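Photo and Video Verification Checklist, with Desk Comments
Last updated: August
Filed under: Newsroom Standards > Fact-Checking > Checklists

For use on any viral picture or clip before a rating goes to the editor. Mark each line OK, NOT OK or N/A. Comments are from the last review of finished checks at the Lorkden desk and stay attached so that new staff can read them next to the items.

PART A - THE CLAIM

A1. The post is archived, with its address and the time it was saved.
OK. Two posts in the Ruddock flood check were deleted by evening. Both archive links still open.

A2. The claim is copied word for word in the original language, with a translation under it.
OK.

A3. The share count is recorded at the time of archiving.
NOT OK. One draft said 1,000 shares and the saved page showed 200. Use the figure on the saved page, even if the live post has moved on.

A4. At least one other account making the same claim is logged.
OK. Different captions on the same picture should be logged as separate claims.

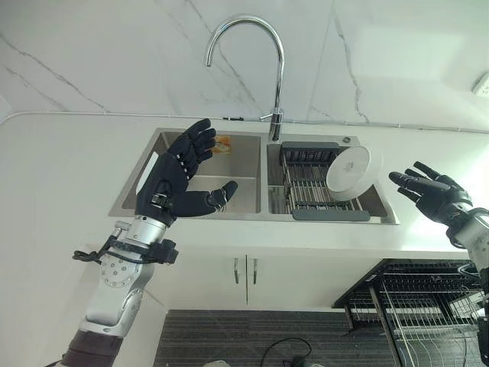 A5. The wording of the claim allows for a rating. Opinions and predictions are sent back.
OK. One item returned on Tuesday. It was a forecast about the Temia border crossing, and there was nothing in it to check yet.

PART B - THE PICTURE

B1. Reverse search run on at least 2 engines.
OK. Write down which engines were used, including any that found nothing.

B2. Search repeated on a flipped copy and on a tight crop.
NOT OK. Skipped in the Fatow convoy check. The flipped copy led straight to an older upload, and it was a reader who sent it to us.

B3. Earliest known upload found and archived.
OK. "Earliest we found" is the wording to use. Do not write "first published" unless the photographer or agency confirms it.

B4. For video, key frames pulled from the start, middle and end.
OK. Clips longer than 60 seconds need more than three. Several recent ones were made of unrelated pieces joined together, and the joins were all in the second half.

B5. Sound checked separately from the picture.
N/A for stills. For the one video reviewed, the sound had been taken from another clip. This was caught and is explained in the article. 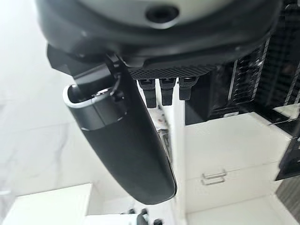 B6. Metadata read if an original file is available.
N/A. Files saved from social media had none left. Missing metadata is not evidence either way and should not be mentioned as if it were.

PART C - PLACE AND TIME

C1. Location matched on at least two fixed features, such as a roofline, a road junction or a hill.
OK. Shop signs alone do not count - they get moved and copied.

C2. Map or street-level view saved with its own date.
NOT OK. View saved, date missing. Redo.

C3. Weather and shadows compared with the claimed day and hour.
OK.

C4. Uniforms, flags and vehicle markings checked against a dated reference.
NOT OK. The Fatow draft relied on a staff member's memory. It may well be right, but it needs a source a reader can open.

C5. Language on signs and in speech checked by a fluent speaker.
OK. Two words in the Ruddock clip were unclear and were left out of the article.
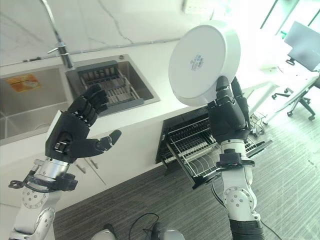 PART D - CONTACT AND RIGHT OF REPLY

D1. Person who posted the claim contacted, with the time noted.
OK. Allow until 5 p.m. the next working day unless there is a risk of harm.

D2. Photographer, agency or original uploader contacted.
OK. One reply still open. The article says so.

D3. Officials quoted only from a saved statement or a recorded call.
OK.

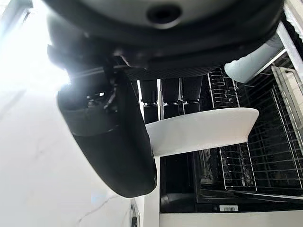 Can a check be published if the original photographer never answers?
It can, as long as the older upload is archived and the article states that no reply was received.

PART E - BEFORE PUBLISHING

E1. Rating matches the evidence. "False" needs proof of what the picture really is. If we only know it is old, use "Missing context".
NOT OK. One rating lowered after review.

E2. The false post is shown only as a marked screenshot, with private names covered.
OK.

E3. Every link opened by a second person.
OK, apart from one dead map link, now replaced.

E4. Corrections line in place at the foot of the article.
OK.

Open items: B2, C2 and C4. The Fatow check stays on hold until all three are marked OK and the second reader has initialed the sheet.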